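11/17/20

Twenty-two picks this morning before the first tea, which is twenty-two more than I did myself, and my wrists would like that noted. Seven years on the sorting bench at Plarnorero and I can still feel every one of them when I open a jar. So I'm not going to be precious about the arm. The arm can have my wrists' old job and welcome to it.

What I do now is called "supervision". It means I put a cheese puff down, step back, watch the screen, and write in a column whether it came up whole, came up in pieces, or didn't come up. Then I put down another cheese puff. My title has the word technician in it since January. The pay went up by an amount I could spend on cheese puffs.

The puffs are the hard ones. Everybody upstairs was thrilled with how Jemal did on the boxed lines (Jemal is the software, and it has its own mug in the tearoom, someone's idea of humour). A box has sides. It wants to be picked up. A puff has no opinion about which way up it goes, and if you squeeze it the way you'd squeeze a box you're left with a dusting of orange and an entry in the second column.

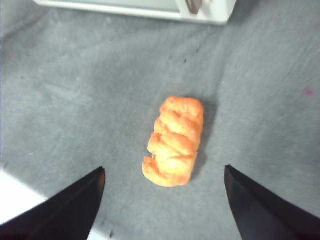 Grip trial, puff on the grey mat, fingers open.

I've become very particular about how I set them down, a bit on the lean, never the same lean twice if I can help it. The instructions from Tirnance say "vary placement naturally", and I spent a good part of last week wondering if I was being natural. The mat is getting a bit pilled from all the lint-rolling. I've asked for a new one and been told there's a form, and that the form is being automated.

The odd part is how the talk has changed. On the old bench you couldn't see your neighbour's hands for working, but you could natter all day. I knew everyone's kids, everyone's knees, who was off whom. Now there are two of us to a cell and we're both looking at a screen, and when one of us does speak it's to say "whole" or "pieces". I caught myself saying "pieces" at home when I dropped an egg.

There used to be nine on our side of the room. Some went over to packing, a couple took the money, and one is at Isau doing the very same thing for slightly less and sends us gloating pictures of the canteen. I don't count it as a tragedy and I don't count it as progress either. I'm quieter when I get home, and I have more left in my hands at the end of the day. I planted garlic on the weekend, which I haven't felt up to in years. Put that in the report.

After lunch we moved on to the kitchen tasks. Upstairs wants the arm to be of use in a café, or a hospital servery, or anywhere with a bench and something round to heat up. I have toasted things my whole life with no training, and now there's a nine-page document on the toaster oven. Page two is all about the door. I'd never given a thought to how many ways there are to take hold of a handle, and now I can't open the one at home without feeling marked on it. 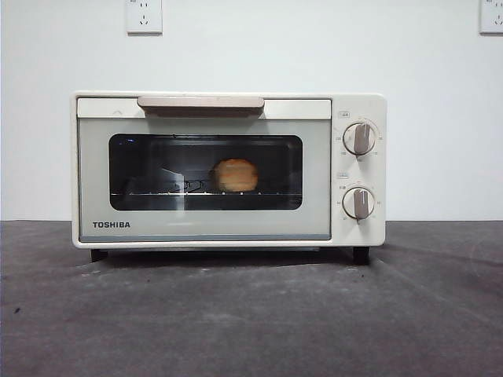

The Toshiba, door shut, one round on the rack.

My part in this is to do each step by hand first, slowly, so there's something to copy from. That's the bit I haven't worked out how I feel about. I was shown the bench by a woman who stood behind me and smacked the table when I got it wrong, and I suppose I'm now the woman, except I'm not allowed to smack the table, it throws off the calibration. I go slower than I've ever gone in my life. Reach, hold, wait, let go. I did the knobs over and over until I forgot which way was up, and then I was told my elbow had been wandering.

Still, I noticed things. I always nudge the bread a little to the right. No reason I can think of. If the arm picks that up there could be cafés from here to the coast with their toast a bit off centre on account of me, and I'm fairly pleased about that.

They want two more weeks on the puffs and then something called "deformables", which I'm hoping is marshmallows and suspect is raw chicken.

Finished on time. Orange under my fingernails again. Must ring about the gutters tomorrow, and take my own mug in, someone's pinched mine and I don't think it was Jemal.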